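Reference > Workshop and Office > Storage > Tabletop pegboards

Tabletop pegboard

18 shares | 3 comments

A tabletop pegboard, also called a desk pegboard or standing perforated panel, is an upright sheet with a regular grid of holes that stands on a worktable and carries removable hooks, clips and plates. It differs from the wall-mounted type in that it is supported by its own feet or by a rail along its lower edge. Tabletop boards are used for small tools, cables and stationery, and as low dividers between work positions.

Terms

The sheet is called the panel. The parts that enter the holes are pegs, and a fitting with one or more pegs is an accessory. The distance between the centers of neighboring holes is the pitch. A panel and an accessory must share the same pitch and hole shape.

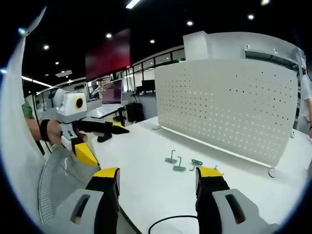

Small hand tools are the usual load of a tabletop board, and hex keys are among the most awkward of them. A hex key is a bent bar with a short arm and a long arm, and it has no head or handle for a hook to catch. Laid on a tabletop, keys of one type settle differently: of the three green ones on the table, one has its short arm pointing up, while the one farthest right lies flatter. On a board they are held either through a sleeve that takes the long arm or over a plain hook at the bend. The sleeve keeps the key upright and makes its size easier to read. The hook is faster to use but lets the key swing.

Panel and support

Panels are made in steel, hardboard and molded plastic. Steel panels are thin and stiff, and accept magnets as well as pegs. Hardboard is cheap and easily cut, but its holes wear at the rim. Plastic panels often have rounded corners and are sold in white or gray.

The support takes one of three forms: a pair of feet, a continuous rail, or a clamp on the table edge. Feet leave the tabletop undrilled and allow the board to be moved. A rail spreads the load along the lower edge and stiffens the panel against bowing. Clamps hold best but need a free table edge.
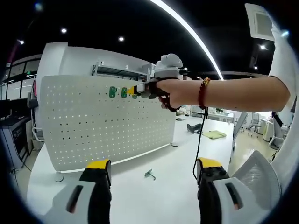 The weight that a freestanding board can carry depends less on the panel than on the depth of the feet. A load hung high on one face moves the center of gravity forward, and the board tips when that center passes the front of the foot. The Sasholm desk panel, 825 mm wide, is rated by its maker for 12 kg on one face if the load is kept in the lower half. The Brerus panel of similar width uses deeper feet and carries the same rating over the full height.

Accessories

Accessories fall into hooks, clips, plates and bins. Clips grip a single object by spring force. Plates present a flat face, sometimes with a short projection, and are used for labels or as stops. Color is often used to separate accessories from the panel – green or yellow on white is common – so that an empty position is noticed quickly.

Most accessories are fitted by tilting the upper peg into its hole and lowering the piece until the bottom peg seats. Removal reverses the movement. Pulling straight outward is the usual cause of broken pegs in plastic fittings.

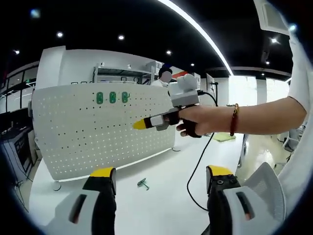 Spacing follows the widest object to be hung, plus room for the fingers. In a row of identical accessories, an equal number of free holes is left between each pair. Rows near the top edge are easy to reach from a standing position but less so from a chair, and items in daily use are normally placed lower.

Placement and lighting

A perforated panel passes part of the light that falls on it. With a lamp or window behind, the holes appear bright and the objects in front are seen against a speckled ground, which some users find tiring. A closed backing sheet removes the effect. Other boards are lit by a strip along the base, as in the Cladov series. 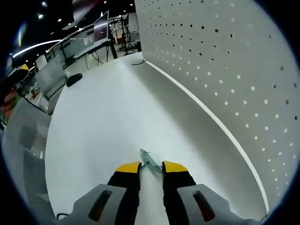 Perforated panel at the back of a white desk, with a bright light strip along its base.

Cables may be led behind the panel and brought out at the end of the base. A narrow gap between panel and tabletop is useful for this purpose, but it also collects dust and small parts.

Last revised Sat 23 March

Comments (3)

Arūnas Mägi
The tipping section should mention tables that shake. Ours carries a small press and the Sasholm feet creep forward over a week. Rubber pads fixed it.

pitchcheck83
Do Cuypers hooks fit the Brerus panel? I bought a bag in December and the lower peg won't seat.

Arūnas Mägi
@pitchcheck83 Different hole shape. The upper peg goes in, the lower one binds. You need the round-peg version.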